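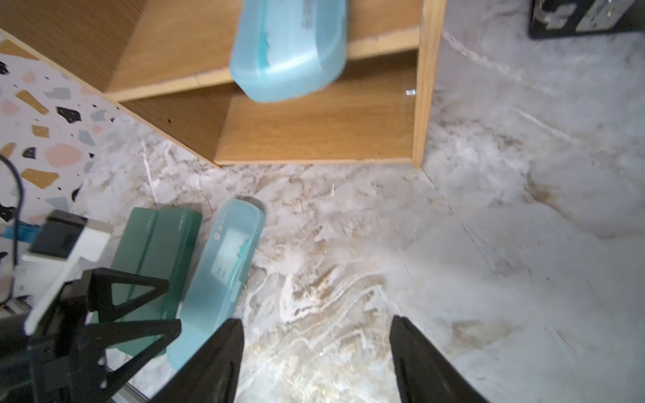
April 2026

Zerell opens its first small-storage showroom, and I can't wait for you to see it

Hi, I'm Mei Oyelaran, and I've spent the whole winter thinking about where glasses cases, travel cases and chargers go when people get home. Mostly they go on the floor (mine did, for years!). So on Fortin Street we've set up corners of ordinary rooms and filled them with low shelves you can crouch down and use.

The one I keep going back to is the light wooden unit with the darker back panel. It sits on a marble-patterned floor next to a terrazzo-patterned wall with little flecks of mustard and pink, and I love how plain the oak-grain finish looks beside all that. Slim cases fit in the lower compartment, and you can leave the shelf above it for things you grab on the way out.

My colleague Ghislain Li picked the shelves, and he'll happily talk hinges and brackets with you until closing. We have 40 units on display and 845 in stock, so most people can take one home the same day. The first 200 visitors get a free set of drawer dividers from our friends at Bukeo.

Entry is free and kids are welcome. Press visits: ask for me at the front desk.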